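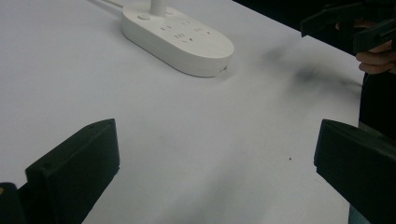 # Ladon gallery: learning to unplug with two hands

In November our group finished the first part of Ladon, a study on how a robot can learn two-handed work from people. The person holds one gripper in each hand, and a small camera on the gripper records the task from close by. No robot arm is needed at this stage — the arm comes later, when the trained policy is tested.

**Opening picture.** White power strip on a white table, with a plug standing in it. The gripper in front is open and holds nothing, and the other one is near the far edge of the table.

White on white was chosen on purpose. Our earlier method, Prirnia, depended much on strong edges and it lost the strip when the light was flat. For Ladon we collected 1214 demonstrations, all on a pale surface, and kept 200 of them apart for checking.

In the robot test, the policy removed the plug in 99 trials from 200. With Prirnia the number was 22. Most failures came from a poor angle of the second gripper, which should keep the strip still while the first one pulls.

The training code is shared under the name Stubbs. The recordings will be placed on the Plurnura server after we have checked the labels one more time.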